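Cleretti Bench Lamp, Clamp Mount
Sold by Flasden Bench Supply
Item 117
$219, bulb unit included

We carry three lamps for close work and this is the one we argue about most. Cleretti's brochure calls it "the end of eye strain." We've had one clamped to the repair bench in the back since last December and our eyes still get tired at four in the afternoon. It's a good lamp anyway, for certain people, and this page is mostly about working out if you're one of them.

What you get: the lamp head, a two-section arm, a steel clamp, a power brick with a longer cord than most, and a small bag of spare washers. The clamp opens wide enough for a thick workbench and a kitchen table, but it wants a flat underside. If your table has a lip or an apron underneath, measure first. We get more returns over this than over anything to do with the light.

The brochure spends two pages on brightness. The number printed on the box is 830 lumens. We don't own the equipment to check that and we suspect the number was taken with the head bare, before the diffuser went on. Compared side by side with the older Oyelaran lamp it looks brighter to everyone in the shop, and that's as far as we'll go.
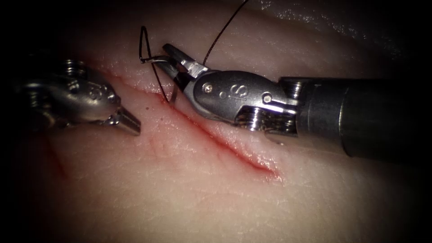
Brightness is the wrong thing to shop for if your work is small. Most people who come in asking for "more light" already have plenty, and it's landing in the wrong place or bouncing straight back at them. A tight pool of light helps when the job sits in one spot. A long, narrow cut with thin red edges, on a moist pink surface lit hard in the middle and gone dark toward the sides, is easy enough to follow. Put a paper pattern or a tray of parts under that same kind of light and you'd be forever reaching into the dark for the next piece. The Cleretti sits between the two. With the diffuser on it spreads wide enough for a sheet of notebook paper, and with it off you get a smaller, harsher patch.

The diffuser is the part we'd keep if we had to throw the rest away. It's a plain frosted disk that twists off. Wet glaze, varnish, polished metal, clear beads and anything else shiny will throw a glare spot without it. You'll still get some glare with it on, whatever the brochure says, and the fix is the same as with any lamp: move the head off to one side and tip it.

Dark thread on dark cloth is the other thing we're asked about. No lamp fixes that. Harriet Tillman teaches the mending class upstairs and has tried every lamp we sell on navy wool, and she tells her students to baste in white. Contrast does most of the work when you're following a stitch, and light comes second.

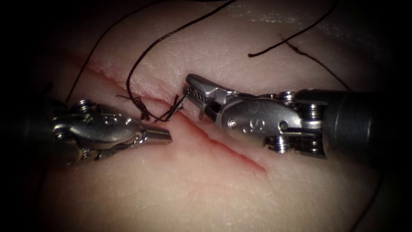

Dark suture thread over a pale practice surface: strong contrast between thread and background.

Color. The brochure claims "true daylight." It looks a little cool to us, a shade bluer than the window on an overcast morning. Fine for sewing and soldering. If you match paint or yarn for a living, take the sample to the window like you always have.

The arm. Two sections, three joints, each with a thumb knob. The middle joint on our bench lamp began to droop after a few months. We tightened the knob and added one of those spare washers, and it has held since – so the washers in the bag may be Cleretti admitting something. The head doesn't bounce much when you set tools down, which we can't say for the Totano, and the Totano costs more.
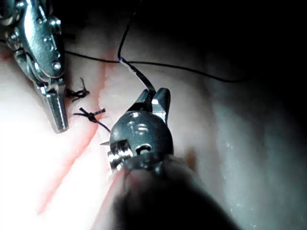
Heat is fine. You can put your hand on the housing after a full evening and leave it there. The switch is less fine. It's a touch pad on top of the head, it goes through the dim setting every time you turn the lamp off, and there is no way to change that. Keisha Gallagher at our front counter thinks this is a small complaint. She doesn't use it all day.

There is a magnifier ring that clips under the head. We stopped stocking it. The lens was blurry for the outer third and it made the arm droop again. Buy a separate magnifier.

Skip this lamp if you need to light a whole table, if your bench has a lip, or if the one you own works and you just don't like how it looks. An under-shelf strip will do more for a big surface and cost you far less.

Returns: 60 days, in the box, clamp pads not glued to anything. We pay return shipping if it's faulty and you pay if it isn't. Replacement diffusers and washers are kept behind the counter, so ask.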